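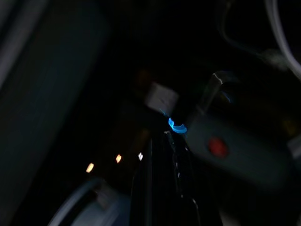
A **gooseneck faucet** is a faucet whose spout rises well above the sink, bends over in a high arch, and points back down toward the basin. The name comes from the long curved neck of the bird, and once you've noticed the likeness it's hard to stop seeing it! The same outline turns up in kitchens, hospital scrub rooms, school laboratories, and bar sinks, and it has stayed recognizable through a great many changes in the valves and fittings underneath.

## Shape and parts

The spout is a single bent tube in most models, fixed to a vertical base that stands on the counter or on the back ledge of the sink. In a swivel model the tube turns in a collar sealed with rubber rings, so one faucet can serve a sink with two bowls. A rigid model can't turn at all, and is common where the basin is small.

Three measurements matter to anyone buying one:

- **Height**, from the counter to the top of the arch. Cabinets and window sills often set the limit.
- **Reach**, from the center of the base to the center of the outlet. A spout with 9 inches of reach will get to the middle of nearly any household sink.
- **Clearance**, from the outlet down to the rim. Stockpots live or die by this one.

Water is turned on by a lever on the side of the base, by a pair of separate handles, or (in medical settings) by long blades that can be pushed with an elbow or forearm. Foot pedals are also used, and they are a delight to anybody who has come to the sink with dough up to the wrists.

## The outlet

The tip of the spout is where much of the cleverness is. Many kitchen models end in an aerator, a small screened insert that mixes air into the stream. Aerated water feels soft and full, splashes less, and uses less water for the same rinse. Most aerators unscrew by hand or with a cloth and a pair of pliers, and the screen inside collects grit and scale, so a weak stream can often be fixed in a few minutes with a soak in white vinegar.

With the aerator off, the exposed threads will take all sorts of attachments. Garden hose adapters, small filters, spray heads, and diverters are the usual ones. A diverter sends water either straight down or off to the side through a second opening. Thread sizes differ, and many adapters are sold with a ring or two to make up the difference. 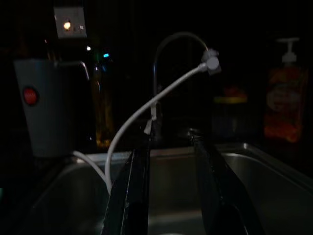

*Kitchen gooseneck faucet in chrome, with a white plastic fitting and a thin flexible tube at the spout tip.*

A high arch is handy for this kind of thing, as there is plenty of room beneath the outlet for a fitting and for the hands putting it on. The extra weight is a different matter. Heavy attachments pull on the swivel collar, and a spout that has begun to droop or drip at the base may just need new rings.

## Splash

The one real drawback of the shape is splash. Water falling from a greater height hits the basin harder, and a shallow sink makes it worse. The plumber and writer Wen-hsiung Lui gave the subject a whole chapter in *The Hepburn Sink Book*, and it's a wonderful read if you have ever mopped a counter twice in one morning. Lui tried 58 pairings of spout and basin and found that the slope of the basin floor mattered more than he had expected: a stream landing on a gentle slope ran off quietly, while the same stream landing flat beside the drain threw drops past the rim. His favorite pairing was a Jamar bar spout over a deep Brirska basin. The revised edition came out in July 2020 with better drawings.

## Materials and finish

Brass is the traditional material for the body, being easy to cast and machine and slow to corrode. Stainless steel is also widely used, and cheaper models may have zinc or plastic parts. The bright silver look of so many faucets is chrome plating, a very thin layer laid over nickel. It wipes clean with a damp cloth and a little dish soap. Scouring powder scratches it, and the scratches then hold on to hard-water spots.

Other finishes include brushed nickel, bare brass, white enamel, and matte black. Bare brass darkens with handling, and plenty of owners love it for that. The Evau restoration shop keeps nearly 1,000 old spouts on its racks, many with the plating worn through to yellow metal at exactly the spot where people grabbed them to swing them over.

## Related forms

The **pull-down faucet** hides a hose inside the arch, with a spray head that docks at the tip. The **bridge faucet** joins hot and cold lines with an exposed crossbar above the counter, and very often carries a gooseneck spout on top. The **pot filler** is mounted on the wall over a stove and folds flat on jointed arms.

## See also

- Aerator
- Backflow
- Bar sink
- Swivel joint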